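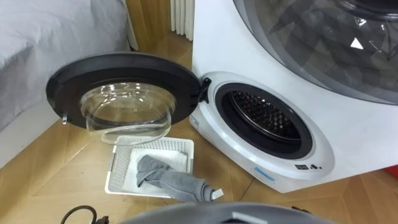 Home care for Mom - agency or hire direct?

porchlight_62
Posted 2021-12-21
Mom is 84ish pounds of stubborn, early memory loss, lives alone. Sister and I do nights and weekends. Need someone weekday mornings - meds reminder, breakfast, laundry, some company. Udum Home Care quoted $273 a week for three short visits. Has anyone used them? Or is it better to find someone on our own

tuckahoe_dan
We had Udum for my dad for two years. Fine. Different aide every month though, and he hated that. Ask them in writing if you get the same person.

mrs_fennel
Go direct. We pay $184 a week for the same hours and the lady has been with us since June. Agency keeps the rest and the aide sees very little of it.

tuckahoe_dan
Who comes when she's sick tho? And are you doing the payroll taxes?

mrs_fennel
My brother covers. And yes we do the taxes, it's a form, not rocket science.

kbl_nightshift
Aide here, 3 agencies so far. Dan is right about backup. Mrs F is right about the pay. With memory loss I'd want backup, somebody not showing up throws the whole day off for them. Also get the tasks written down. "Light housekeeping" can mean dishes only, some places won't let us touch laundry unless its in the care plan.

porchlight_62
Ugh ok. Laundry is a big one, she rewashes the same load or forgets it. Will ask. What about activities, Udum wants extra for a "Kiken memory program", workbooks and card games I think

mrs_fennel
Skip it. Cards from the drugstore.

kbl_nightshift
Disagree a little. Havent used Kiken but having a set thing to do at 10 every morning helped a client of mine a lot. Old photos, sorting buttons, whatever she likes. You dont have to buy it from them.

tuckahoe_dan
Try Aravena too if you're in the county, they do a free home visit first. Drorus had a waitlist last I called.

porchlight_62
Calling Aravena tomorow. Sister wants to go direct so that'll be a fun dinner. Thanks all - will post what they quote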